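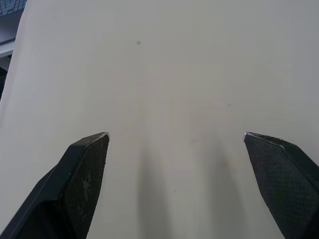 1/ The Claeys Institute is publishing a short series of posts on one question: can machines yet take on the small chores of the home and the shop floor? The answer depends a great deal on what is meant by a chore. Lifting, carrying and stacking are well covered elsewhere. Our working group has looked at light handling at table height, the kind of work done by anyone who tidies a dressing table or closes up a display counter. It begins with two fingers held open over a plain white surface, and the textured pad on the left one is already scuffed grey in the middle. Wear of that sort interests us, as it bears on grip and on the cost of upkeep.

2/ The group is chaired by Malou Hjaltested. Its members come from retail, domestic service and small repair. None of them was asked to take a view for or against automation. They were asked to say which parts of their working day they would hand over, and on what terms.

3/ Our members submitted 311 descriptions of chores. We set aside those that called for judgement about people, such as greeting a customer or deciding whether a guest would like a bed made up. The remainder were sorted by the kind of handling they required. We did not rank them by how dull they were, although several members asked us to.

4/ The largest group by far was "putting things back where they belong". This covers cutlery, spare keys, reels of thread, chargers and jewellery. A person does such work while talking or thinking of something else. For a machine it is several problems in a row: find the item, decide how to take hold of it, lift it without dragging anything else along, and let go of it in the right place.

5/ Letting go deserves more attention than it receives. Public demonstrations tend to stop at the lift. Shop staff told us that the fault they would fear most is a chain that catches on a finger and comes back out of the tray with the hand. 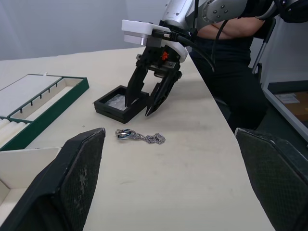 Necklace, small black box and green jewellery case on the table, with two grippers at work.

6/ A chain is among the harder household objects. It has no fixed shape, and a machine that has learned one arrangement of it has learned very little about the next. The twisted chain shown in this post is bunched at one end, with the oval pendant lying at the other. A shop assistant would take it up without thinking. A machine must choose between the pendant, which keeps its shape, and the heap, which does not.

7/ The containers matter too. A box with its lid off is a reasonable target for two fingers. A case with a slotted tray and ring rolls is a more exacting one, as each type of item has its own place and its own way of going in. We would ask those who write about "tidying" as a single skill to bear this in mind.

8/ On two arms or one: opinion in the working group is divided. Retail members held that one hand is sufficient for most counter work if the stand or tray is well designed. Members from domestic service disagreed firmly. They pointed to lids, zips and drawstring bags, where one hand steadies and the other does the work. We have recorded both positions and have not tried to reconcile them.

9/ Members also discussed speed. Nodlow, a small chain of gift shops that took part in our survey, allows its staff 13 minutes to clear a counter at closing time. The manager who replied was willing to let a machine take all night, provided that the shop was locked and the work was finished by 6 in the morning. Household members were less patient. A slow machine in a kitchen is a machine in the way.

10/ On supervision, our view is settled. Where goods are small and valuable, a person should be present or should check the result before the premises open. A count of items in and items out is the least that an insurer is likely to accept. Pevberg, which repairs clocks and fine metalwork, told us that it would want the same rule for a new apprentice.

11/ We have been asked for a plain verdict. For rigid objects of known shape, moved from one known place to another, machines are ready for careful use on the shop floor. For chains, cloth, cables and anything that tangles, we do not consider them ready for work without supervision. For the home, where the table is different every evening, we advise patience.

12/ Two corrections to our January summary. The number of households consulted was about 300, and the summary gave the number of replies instead. The remark on folding towels was attributed to Nodlow and should have been credited to Reltano, whose laundry staff supplied it. We apologise to both.

13/ The working group will turn next to cleaning and wiping, including what happens to gripping pads that are used near water and detergent. Members who wish to submit a chore should state what is handled, how often, and what goes wrong when it is done badly. Short entries are welcome — a few lines will do. Submissions should be marked for the attention of Malou Hjaltested.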